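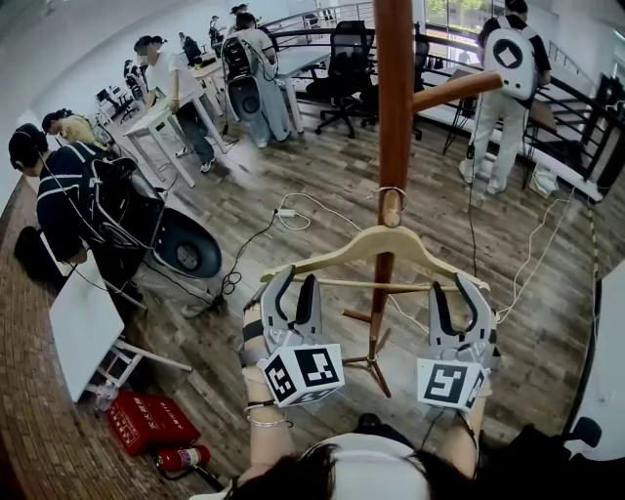 Page last changed: 31/10/2022

Visit report: Jivero drum workshop and retreat house, Uson

The workshop is at the north end of Uson, past the Pacheco turnoff. It makes frame drums for journeying groups and runs a small retreat house next door. Visitors are admitted in October only.

The tour begins in the hide room. Goat and elk hides soak in tanks of 200 gallons each. Hoops are steamed and bent in the next room, then dried for two weeks before lacing. Each finished drum gets a number burned inside the hoop. The last one entered in the register was 2,188.

Tuning is done by ear. The staff aim for a low, even tone that holds at four beats per second, the tempo used in their journeying sessions. Synthetic heads are offered for damp climates. They hold pitch better but have a shorter decay. 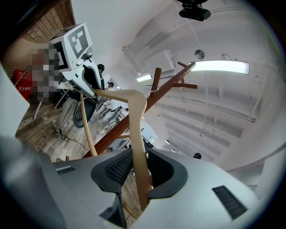
The second half of the tour covers the retreat house. Sessions last 30 minutes and end with a callback signal of four sets of seven beats. Participants lie on mats and write notes afterward. The library holds 3,000 titles, mostly on trance, dream work and herbal practice, including the Cisby pamphlets, which may be read on site only.

Admission includes one session. Drums can be ordered at the desk, but none are sold from stock. Parking is on gravel, and the path to the retreat house has steps.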